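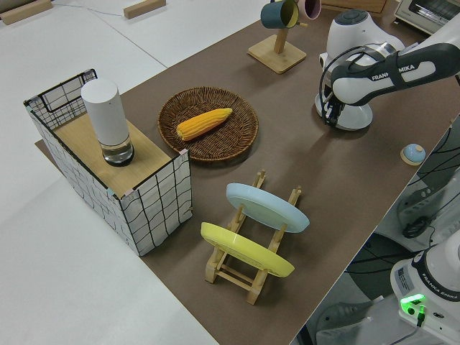
Tips for a movie marathon at home

Pick the running order before anyone sits down. For a trilogy, start by 2 p.m. and plan a 24-minute break after each film.

Pop the corn in small batches and salt it while it's hot. Leftovers keep until the next day in a lidded tin.

Check that every sequel is on a service you pay for. They often get split up, and the middle one is usually the rental.

Turn on subtitles if people will be eating chips. Turn off motion smoothing in the TV's picture menu; it makes romantic comedies look like soap operas.

Put drinks on a low side table, away from the remote.

Rhonda Penner
Updated July 9, 2020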